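Troswood Tiered Produce Stand, five-bin, with cabinet base
Item 1766
Sold by Zutell Shop Fittings

Price: $371
Replacement bin divider: see Parts
Faux produce: sold separately

Overview
Details
Parts
Care
Delivery

Most produce stands in this price range look fine in a catalog and then spend their lives with a folded napkin under one foot. We stocked the Troswood because customers kept asking for a stand with a wood front and a metal frame at under $400, and we put one together in our own display room before agreeing to list it. What follows is what we think of it, including the parts the maker would probably leave out.

The main tray is split into compartments that step upward, with raised rims and thin dividers between them. It sits on a light tan wood cabinet base, and a black metal frame carries the weight down to the floor. There is a smaller shelf above with a curved black rail around it. Troswood calls the look "market fresh." We call it tan wood and black metal, and it will go with most things.

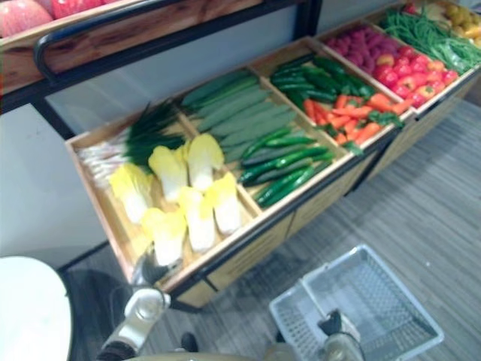 The step between compartments matters more than the wood does. On a flat table, anything at the back disappears behind whatever is at the front, and people end up piling the back row on upturned crates. With a stepped tray you can skip the crates. It also means each compartment has to look full, and filling one takes more stock than you expect. Budget for that before you budget for the stand. Our first attempt used a single 100-piece assortment and looked like a store on the last day of a closing sale.

The dividers are thin. For light goods and display pieces that's no problem at all. If you plan to lean a sack of real potatoes against one, don't. Zutell will sell you a new divider, and we'd be happy for the business, but a sturdier one ought to come in the box.

About the faux produce
The stand can be ordered empty or with the Kotau mixed assortment, 156 pieces. Quality across artificial vegetables is uneven whoever makes them, and Kotau is no exception. Long, simple shapes do best: carrots, cucumbers and chili peppers pass at walking distance. Cabbage halves are a matter of taste. Apples have a shine that no orchard ever gave them, though shoppers and photographers seem to forgive it. The maker's leaflet says the pieces are "indistinguishable from fresh." They are distinguishable. Pick one up and you'll know.

Use bunches and heaps and keep each kind together. A bin of one thing reads as stock, while a bin of six things reads as a toy box. Leave the leafy tops showing wherever there are any.

Cabinet front
The front panel has narrow vertical slots cut through the wood, in separate rectangular sections. Troswood lists them as ventilation. With artificial fruit on top there is nothing to ventilate, so treat them as decoration and expect to run a dry brush down them now and then. Dust finds a slot very quickly — we had some to clean within the first month.
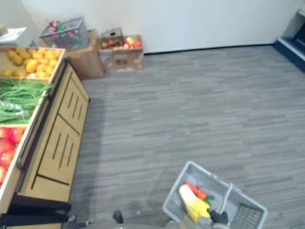
Plan for spare stock. Whatever assortment you choose, there will be pieces left over after the bins are full, or pieces you rotate in when the season changes. Open cardboard boxes and a wire basket against the wall do the job perfectly well. The matching Troswood storage crate does the same job and costs a good deal more. We carry it, and we can't think of a strong reason to buy it.

Floors
The base is black and sits low, so scuffs from mops and shoes won't show much. On carpet, go over the level twice: once when the stand is empty and again a day after it has been filled. We haven't tried it on rough concrete and won't guess. For carpeted rooms we also list the Raudsepp streaked floor covering in mixed grays, which hides lint better than any plain gray we've had down.
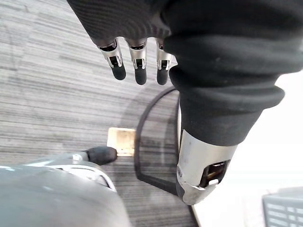
Streaked carpet in mixed grays, lighter stripes alternating with charcoal.

Assembly
Two people, one afternoon. The instructions claim forty minutes. Ours took most of a Monday, partly thanks to a diagram that shows the upper rail facing the wrong way. The curve goes at the side of the shelf. Hand-tighten everything first, then go around again with the wrench.

Care
Wipe the wood with a barely damp cloth. Faux produce can be rinsed in lukewarm water and left on a towel. Skip the spray polish on both — it leaves a film that picks up fingerprints.

Delivery and returns
Ships flat in two cartons. Check both before you sign, and keep the cartons until the stand is up. Returns are accepted on unassembled stands only. Opened bags of faux produce can't be returned, so order one bag and see what you think of it before committing to a full set.

In stock
Add to cart
Ask about this item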